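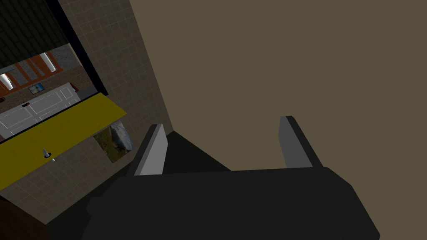 Nkechi Oyelaran has spent most of her summer in kitchens that don't exist, and she talks about them the way other people talk about rental houses. Her team at Tilora builds them in simulation, tile by tile, and then sends a gripper in to practice before a real arm ever gets a turn.

The method, called Casorwood, changes the walls, the counters and the lights between tries, so the robot can't lean on any one room. By July it had gone through 571 of them - and the policy trained that way needed only two real demonstrations to learn a new drawer, down from three the year before.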